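Brokine finally has a real lunch counter again, and if you've been driving past the old feed store on Wenside Road wondering about the wonderful smell, well, so had we. Avcı opened there in May, at number 1653, and Ilgın Öztürkmen is already calling half her customers by name (she had ours by the second visit!).

The red lentil soup comes with bread still puffed up from the oven, and the lamb dumplings under garlic yogurt are big enough to share, though we didn't.
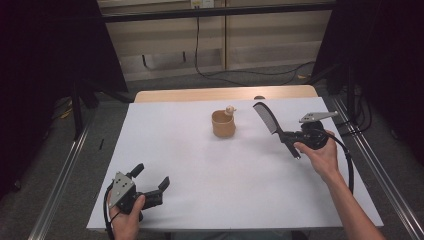 Coffee gets the same care as the food, brewed slowly and poured strong, and you're welcome to linger over it. If you can't stay, it's sold to go as well, and a small tan cup like the one standing near the middle of that white tabletop would be plenty for us, strong as it is. The counter has 2 daily specials and closes at three, so go early and save room for the rice pudding.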